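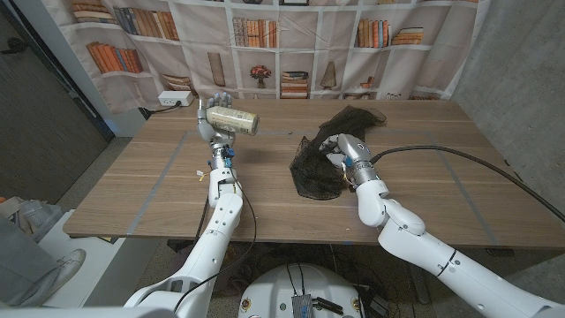 Can in the left hand, mesh net in the right, inside the taped work area.

4 April 2020. Hilora two-arm kit, evaluation unit from Enriquez

Task: can and net. Operator: L. Mkhize. Entry: R. Panganiban.

The loan period is 18 days. The quoted price remains 3,000 per month with service included. Grip force was left at the supplier's default. The net is the harder item, and the manual offers no guidance on thin mesh.

Open points for the supplier:
- replacement cost of a single finger
- cable routing at both wrists
- whether service calls to Undville are billed separately

Ms. Alaoui will receive the draft review before any order is placed.

2 comments | 6 shares

E. Sarmiento: Please record the firmware version with each entry.

C. Tuhiwai: The February quotation listed service as an extra. Kindly confirm.

Sirow Workshop Notebook | Contact | Back to top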